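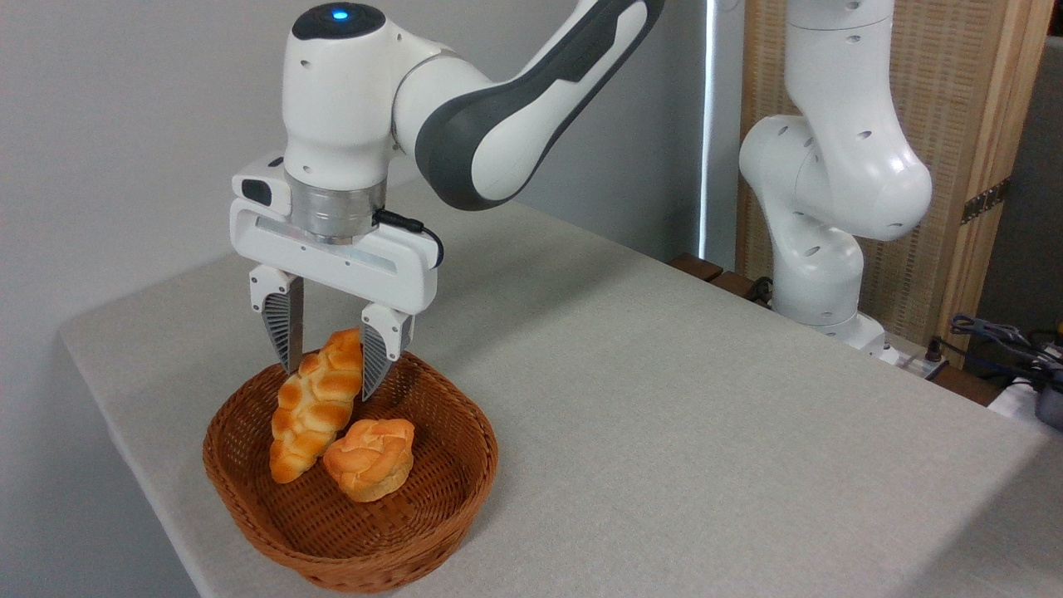 Bread baskets: do you line yours or not?

Posted in: Baking & Bread > Serving and Storage
Reading time: 3 min
Print this thread | E-mail to a friend

crustyinballarat
Settle something for my household please. I've started making braided rolls again now the mornings are cooler, and they go on the table in a reddish-brown woven basket, straight in, no cloth. My mother-in-law reckons it's poor form and that the crumbs get down into the weave and stay there till Christmas. I like seeing the bread against the weave! The colour of a good egg wash is half the fun and a tea towel just hides it. So who lines and who doesn't?

Nenden
Liner, always. I used to go without until I turned my basket over the sink one day and gave it a good whack. Never again. A plain cotton napkin, washed with the tea towels, done.

old_poolish
Depends on the bread. Anything floury, yes. A glazed plait hardly sheds at all until someone tears into it, so I don't bother. Nice colour on the long one by the way, what's your wash?

crustyinballarat
Thanks! One whole egg, splash of milk, pinch of salt, brushed on twice. Once after shaping and again right before the oven. I bake at 180 fan and pull them when they look a touch darker than I'm comfortable with.

Flikuta
I'd drop the milk and use yolk with a little cream, you get a deeper shine. And I'm on the mother-in-law's side, sorry. I did a market stall for a couple of years, started in October with six baskets and no liners, and by the end of the season every one of them smelled stale. Some of that was my own fault for stacking them in the shed, but still.

old_poolish
A shed is a different matter to a kitchen table, though. Mine lives on top of the fridge where the air gets at it and it's been fine for years.

crustyinballarat
Shaping is where I need more help, if I can drag my own thread sideways. My long ones come out all right but the short ones puff up and go round, so I end up with a plait and a sort of knotty bun.

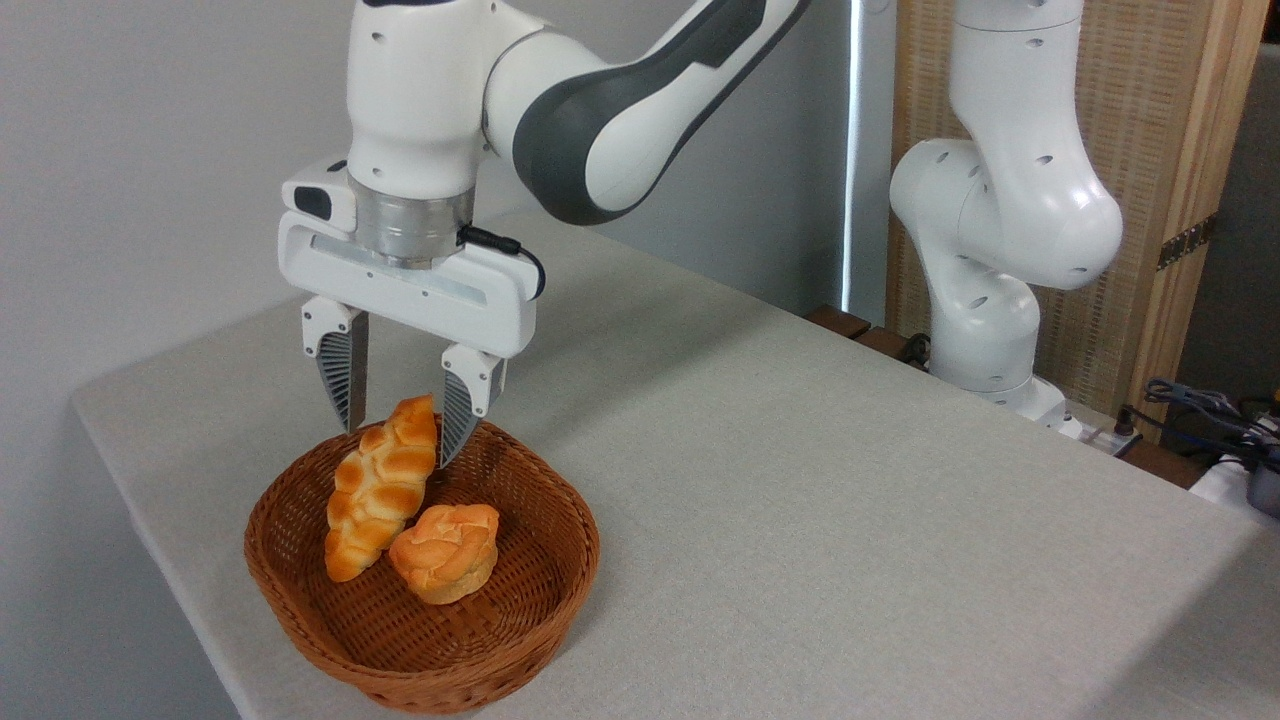
Nnaji
Short plaits go fat when the strands are too thick for their length, that's all it is. Weigh your pieces. I do 40 g a strand for a small roll and roll them out longer than feels sensible, then rest them under a cloth if they spring back. As for the basket, an oval one that shallow suits a couple of rolls nicely, but I'd want something deeper for a crowd or they'll be over the side the first time it gets passed along. And leave the start of the plait loose, or it'll bulge in the middle.

Nenden
Seconding the rest. Five minutes makes all the difference. I braid from the middle out to each end too, which sounds fiddly but it keeps things even.

Flikuta
Middle out is more trouble than it's worth on a small roll, I reckon. For a big loaf, sure. For a roll you've finished before you've worked out where the middle was.

Nenden
We'll have to disagree on that one, I do it on everything – even the little ones for school lunches.

dukutska_fan
Back to baskets for a sec. Does anybody know how to clean one without wrecking it? I've got an old one from the Dukutska shop and I'm scared to get it wet.

old_poolish
Soft dry brush first, a pastry brush you don't like any more is perfect. Then a barely damp cloth and let it dry out of the sun. I wouldn't soak it.

Nnaji
Vacuum with the brush head on low. Takes a minute and gets into the rim.

crustyinballarat
Righto, I've been into mine with the pastry brush and I will concede there were crumbs. Quite a few crumbs. I'm still not lining it for plaits, but floury rolls get a napkin from now on, and I've told her so. Weighing out 40 g strands tomorrow, will report back on the short ones.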